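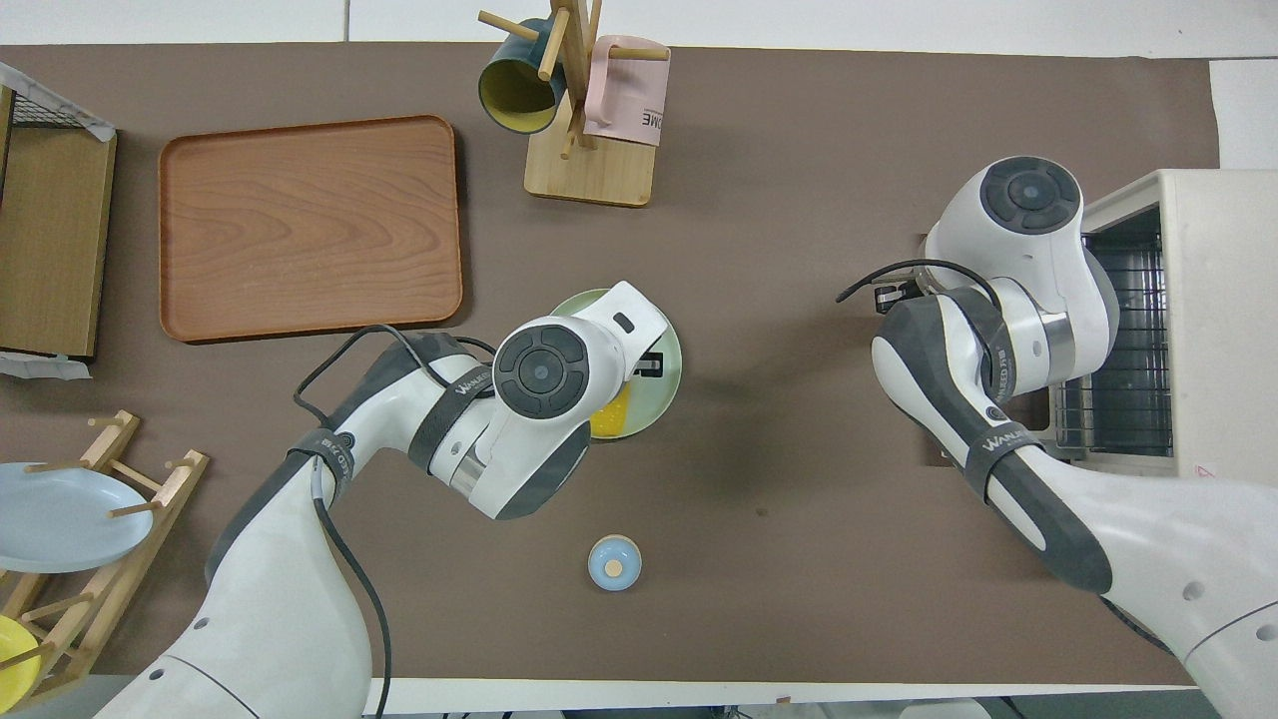
Section 4: Setting Up the House for a Show
Category: Stage Management > House Guides
12 shares | 3 comments

This section covers the Climano ticketing screen, the Saarinen dimmer rack and the Drisen headset packs, in the order you will meet them on a show night. The makers' manuals are in the booth drawer. They assume a newer building than ours, so where they disagree with this guide, follow this guide. Last revised March 2021 by Sudheer Fernandes.

4.1 Before you open the booth

1. Walk the house with the work lights on. The last crew will have ticked "aisles clear" on the sheet. Look anyway.

2. Check the seat plan. The full house is 148. With the front row pulled for the thrust stage it is 130, and Climano does not know the row is gone unless you tell it.

3. On the Climano screen, open Layouts and pick THRUST or FULL. The word "Saved" comes up in green whether or not the layout saved. Close the page, open it again and read the seat total.

Note: The "smart seating" option is supposed to fill gaps between parties. I have yet to see it do anything but split up couples. Leave it off.

4.2 Dimmer rack

CAUTION: The rack is live even when the front switch is off. Do not take the side panel off for any reason. If you smell something hot, throw the wall breaker, clear the booth and call the house electrician.

1. Switch on the wall breaker, then the rack, then the light board.

2. Wait 30 seconds. The Saarinen booklet says ten, and whoever wrote that was not using a rack this old. If you bring up a channel too early, the rack drops the whole second bank and you get to start over.

3. Run the channel check one light at a time. The auto check reports a pass if the circuit is drawing power, which tells you nothing about where the light is pointed.

4. Write dead channels on the tape strip above the board. Old tape comes off first. We lost most of a tech rehearsal in September to a list left over from the show before.

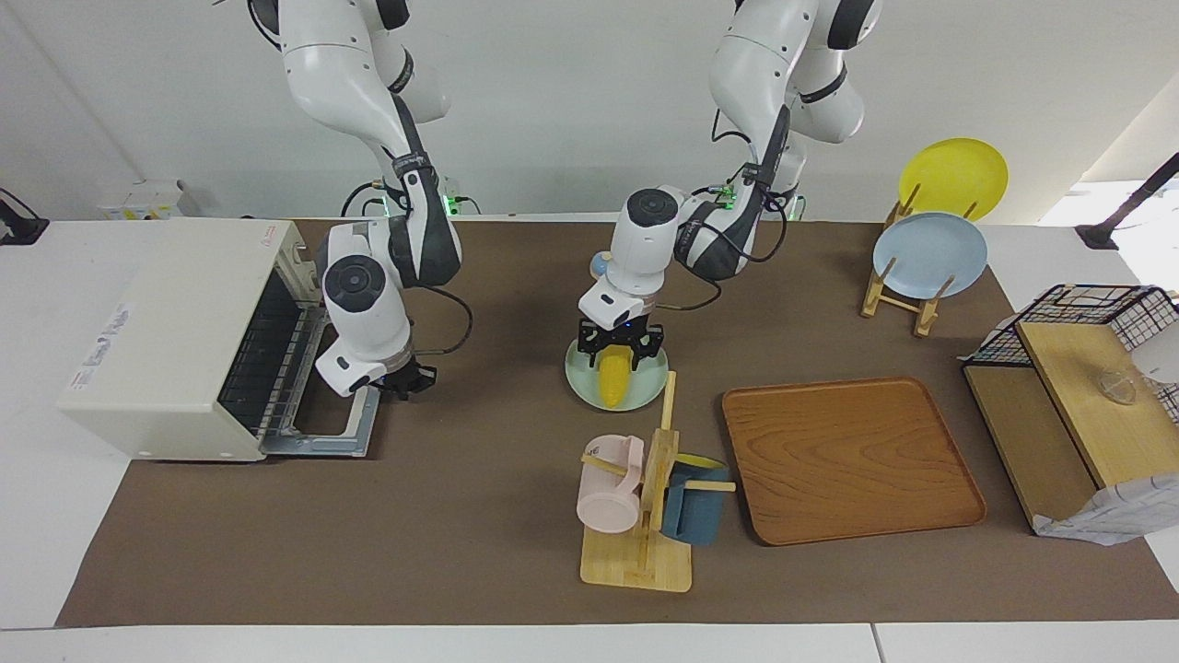 4.3 Headsets

1. Take the packs off the charger and put them on the desk in number order. Pack 3 has the bent clip and works fine.

2. Turn on the Drisen base station before any of the packs. Packs that wake up first will hunt for a signal and then sulk.

3. Talk to each pack from the place it will be used. A pack that is clear in the booth can be useless behind the back wall, and "full stage coverage" on the box was written by someone with a very small stage.

4. Replace any pack showing fewer than two bars. The battery meter is generous. Two bars has meant 20 minutes more than once.

Note: The Plukby phone app can be used as a spare headset. It has a delay long enough to miss a cue. Use it for front of house only, never for the fly rail or the board operator.

4.4 Opening the house

1. Get a spoken "ready" from the board, the deck and the box office. A thumbs-up through the booth window does not count.

2. Set the preset look and bring the work lights down slowly. If anyone is still on a ladder, you will hear from them.

3. Open the doors and note the time on the show report.

CAUTION: If the door count and the Climano count differ, go with the door count. Hold the start until the house manager has checked the aisles for people standing.

4. Leave the booth log open at tonight's page. The closing crew picks it up from there in Section 5.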